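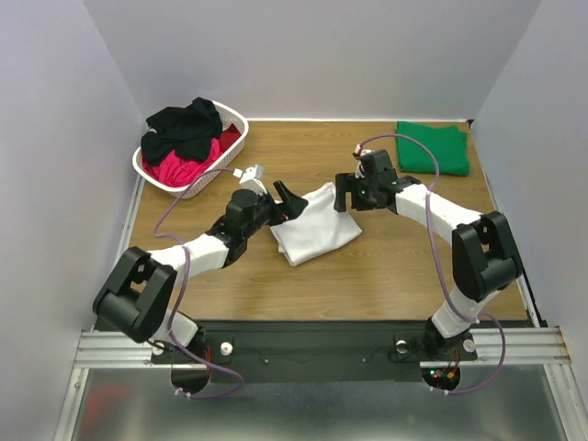
Attachment 1: white cloth on the oak-colored tabletop, green one folded.

Ticket: Ridine cloths, white, won't fold flat
Opened by: Noemi Morelli
Product: Ridine all-purpose cloth, white and green
Status: Reopened

Noemi Morelli, 23 April 2019
We bought the white cloths and the green cloths in the same order from Cattaneo. The green ones fold fine. The white ones don't. I fold one in quarters, press it with my hand, and the top layer creeps back up. Put five of those in a pile and the pile leans. The product page says "folds flat, stays flat." I would like to know who tested that and on what.

In Attachment 1 the white one lies loosely bunched, with several folds and creases.

Support (Samuele Galli)
Thanks for writing in. New cloths can hold creases from the packaging. Please wash once on warm, tumble on low, and fold while slightly warm. In most cases this fixes it.

Noemi Morelli
Which cases? I washed two white and two green together on warm, tumbled on low, and folded them right out of the dryer. Greens are flat. Whites came up again before I'd put the basket away. If it were packaging creases, I'd expect them to be gone after a wash.

Support (Samuele Galli)
Could you tell us whether you use fabric softener? Softener can leave a coating that makes the layers slide.

Noemi Morelli
No softener. Same detergent for both colors. I did try a rinse with white vinegar, since your help page suggests it, and all I got was a cloth that smelled of vinegar and still wouldn't lie down.

Support (Samuele Galli)
Understood. I'm marking this as solved with the care guide attached. Reply to reopen.

Noemi Morelli
Reopening. I've read the care guide. It's the same steps you gave me, with a drawing.

Support (Viola Negri)
Hi, I've taken this over from Samuele. Would you read me the small print on the sewn label, white and green? There should be a weight in grams per square meter.

Noemi Morelli
White says 300. Green says 200. The listing gives one weight for both, and it's the 200.

Support (Viola Negri)
That helps. The white is a heavier cloth, so a quarter fold has more spring in it. Please try thirds the long way, then in half, with the hem on the inside. I'd also like to know if it lies better on a hard surface than on a padded one.

Noemi Morelli
Thirds is better. I wouldn't call it flat. A hard table or the ironing board makes no difference I can see. With the hem inside it stays down if something is on top of it, but so would anything. My pile of whites still takes up more of the shelf than the greens do.

I don't accept "heavier cloth" as the whole answer. My old Oltano towels are thick too and they stack without a fight. My guess is the hem, which on the white is stiff and pulls the corners in.

Support (Viola Negri)
Fair point about the hem. I can't confirm it from here. I've passed it to Benedetta Colombo in Donetport, who handles returns, and asked her to compare one of each color from stock. The listing weight is wrong for the white and I've sent that in for correction.

You can keep the cloths while we look, or I can send a prepaid label for the whites.

Noemi Morelli
Send the label. I'll keep the greens. Please leave this open until the listing is changed, I'll be checking it.

Status changed: Waiting on returns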